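Clemidell Foren 2 Label Printer
Set-up Guide, Section 4: Loading media, first print and storage labelling

Document revision 9/20/24. Replaces the February edition.

4.1 Before you start

Complete Section 3 (Power and battery) before loading any media. The printer must be switched off when the cover is opened for the first time.

You will need:
the printer
the starter roll supplied in the carton
the cleaning card, part 905
a flat, dry surface near a mains socket

The printer accepts Matić direct thermal rolls in the widths listed at 4.8. It does not use ink, toner or ribbon. Rolls intended for thermal transfer printers will feed but will come out blank.

CAUTION: The print head is directly behind the front lip of the cover. Do not touch it with bare fingers or with any metal tool. Damage caused by scraping the print head is not covered by the guarantee.

4.2 Loading a roll

1. Press the release catch on the right-hand side and lift the cover until it locks upright.

2. Pull the two grey roll guides apart. They move together; do not force one on its own.

3. Remove the tape from the outside of the roll. Peel off and discard the first label if any adhesive is left on it.

4. Place the roll between the guides with the printable side facing up as it leaves the top of the roll.

5. Let the guides close against the roll. The roll should turn freely. If it binds, lift it out and check that the cardboard core has not been crushed.

6. Draw the end of the roll forward over the black platen roller until it extends past the front lip.

7. Close the cover, pressing both front corners at the same time until they click.

Note: If only one corner is latched, the printer will switch on normally but labels will print faint along one edge.

4.3 Calibrating the gap sensor

Calibration tells the printer where one label ends and the next begins. Repeat it whenever the label size is changed. There is no need to repeat it for a fresh roll of the same size.

1. Switch the printer on and wait for a steady green light.

2. Hold down the FEED button until the light flashes twice, then release it.

3. The printer will feed several labels and stop. Tear off the strip and keep it for test prints by hand.

4. Press FEED once. A single label should be fed, with the gap level with the tear bar.

If the gap stops short of the tear bar or runs past it, repeat from step 2. If the light turns red, see fault code 46 at 4.7.

Note: Continuous rolls have no gaps. Select Continuous in the Takis app before calibrating, otherwise the printer will keep feeding until it times out.

4.4 Connecting to the Takis app

1. Install Takis on the phone or tablet and switch on Bluetooth.

2. Open Takis and choose Add printer. Do not pair from the phone's own Bluetooth menu. A printer paired that way appears as connected but will not accept jobs.

3. Select the entry beginning FOREN. The last characters should match the serial plate on the underside of the printer.

4. Press FEED once to confirm.

5. Enter the roll width when asked.

The printer remembers one device at a time. To move it to another phone or tablet, choose Forget printer on the first device, then repeat this procedure on the second.

4.5 First print

1. In Takis, choose New label, then Test pattern.

2. Set Darkness to the middle position.

3. Tap Print.

4. Check the pattern against the following points. The border should be complete on all four sides. The smallest line of text should be readable. The solid block should have no white streaks running along the length of the label.

5. If the pattern is pale, raise Darkness by one step and print again. If small text has filled in, lower it by one step.

White streaks indicate dust on the print head. Switch the printer off, leave it to cool, and pass the cleaning card under the closed cover as described in Section 6.

CAUTION: Do not leave Darkness at maximum for routine use. It shortens the life of the print head and can cause labels to curl.

4.6 Choosing and fixing labels for household storage

The adhesive on the standard rolls is intended for smooth, clean, dry surfaces. Hard plastic, glass, metal and coated card can be labelled directly. Wipe the surface, allow it to dry, and press the label down from the centre outwards.

Fabric, wicker and untreated wood are not suitable for direct labelling. Adhesive does not hold well on woven material, and a label removed from it may leave fibres or residue behind. For fabric baskets and soft boxes, print on tag stock and attach the tag with a cord or clip. Clear boxes and cards kept inside a basket can carry their own adhesive labels, placed where they can be read from above.
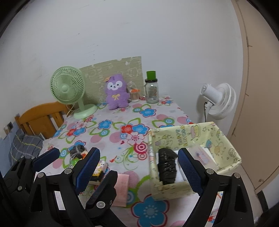
4.6.1 Attaching a tag to a soft container

1. Load a tag roll and select Tag in Takis. Calibrate as described at 4.3.

2. Enter the text. Keep it to two lines. Leave the shaded area at the left of the preview clear, as this is where the hole will be.

3. Print the tag and tear it off downwards against the bar.

4. Push out the pre-cut hole from the printed side.

5. Thread the cord through the hole and tie it to a handle or loop. If the container has neither, use a clip on the rim.

Note: On patterned containers, use the plain white tag and the Bold typeface. Avoid the decorative borders in Takis, which reduce the space left for text.

Note: Direct thermal print fades in strong light. Replace tags kept on a windowsill when the text begins to turn grey. Do not iron, tumble-dry or wash a container with the tag attached.

4.7 Faults during set-up

Steady red light: the cover is open or latched on one side only. Press both front corners.

Slow red flash: the roll has run out or has not reached the platen roller. Reload as described at 4.2.

Code 46 in Takis: the gap sensor cannot find a gap. Check that the roll is printable side up, that the roll type selected in Takis is correct, and that no torn label is covering the sensor window.

Code 411 in Takis: the print head is too hot. Leave the printer switched on with the cover closed until the light returns to green. The job will resume by itself.

Labels feed but are blank: the roll is upside down or is not direct thermal stock. Scratch the surface firmly with a fingernail. Direct thermal stock will show a dark mark.

Printer not listed in Takis: switch the printer off, move it closer to the phone, and switch it on again. If it is still not listed, check that it has not been paired with another device.

4.8 Media sizes

Narrow address roll: 25 mm wide, gapped
Standard roll: 40 mm wide, gapped
Tag roll: 40 mm wide, gapped, no adhesive
Continuous roll: 50 mm wide, no gaps

Store unused rolls in their bags, away from heaters and direct sunlight. Do not store them in contact with soft PVC sleeves, which can cause the coating to fade.

Continue to Section 5, Saving and sharing label designs.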